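Cloths and Towels at Automated Folding Stations: Good Practice for Household and Workshop Users

Issued by the Tallari Workshop Guidance Service

Scope

These tips apply to small tabletop stations where one or two robot arms pick up, sort or fold household textiles. They cover cleaning cloths, hand towels and microfiber towels up to bath size. Bed linen and clothing with zippers or buttons are covered on a separate page.

Before starting

Remove rings, loose bracelets and lanyards. Tie back long hair.
Check that the stop button is within reach of the person standing nearest the table, and press it once to confirm that the arms do not move while it is engaged.
Wipe the tabletop with a dry cloth. Spray polish must not be used, as it leaves a film on which light fabrics slide.
Shake each item out by hand. Pins, coins and hair clips must be removed before the item reaches the table.

Laying out the work

Keep dark cloths apart from one another where the tabletop is also dark. Navy and brown items placed edge to edge are often picked up as one piece. A hand's width between them is normally enough.

Thick towels should be folded or stacked with the rounded fold facing the arm. Looped fabrics catch on worn finger pads, and the pads should be inspected after every 300 picks. Pads showing a split or a raised corner are to be replaced in pairs.

Glossy tables are acceptable. Where a window stands beside the station, lower the blind if the reflection falls across the picking area, or turn the table so that the light arrives from one side.

While the arms are moving

Hands stay outside the marked area. An item that falls to the floor is left there until the cycle ends.
Do not pull on a cloth that is held in a gripper. Press stop, wait for the arm to settle, support the cloth from below and open the fingers from the control panel.
A cloth should be raised clear of the stacks before it is carried sideways. If it drags, raise the lift height one step at a time.
Only one person gives commands. A second person may load the table between cycles.

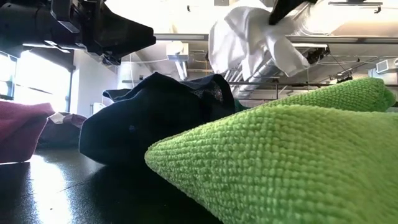

BILA, November

The revised edition of these tips takes effect this month at all stations supported from the Bila workshop. Two points have changed. The interval for greasing the wrist joint is now 3,000 cycles, and the pad inspection described above replaces the former weekly check. Stations using the Drakeo control panel will find the cycle total on the second screen, under Service.

Records

Enter the cycle total at the close of each working day. Write the full number as displayed, for example 3,196, and do not round it. A station that passes its greasing interval may finish the load in progress and must then be taken out of use until the work has been entered and signed. The highest total accepted without a signature under the earlier edition was 3,335, and that allowance has been withdrawn.

Care of the cloths

Wash microfiber separately from cotton and without fabric softener. Dry on low heat. Cloths with loose threads longer than a finger joint should be trimmed or kept for hand use.

Questions on loading and layout should be addressed to Sunee Luangrath. Requests for replacement pads go to Tymofii Tkachuk, with the station number and the date of the last inspection.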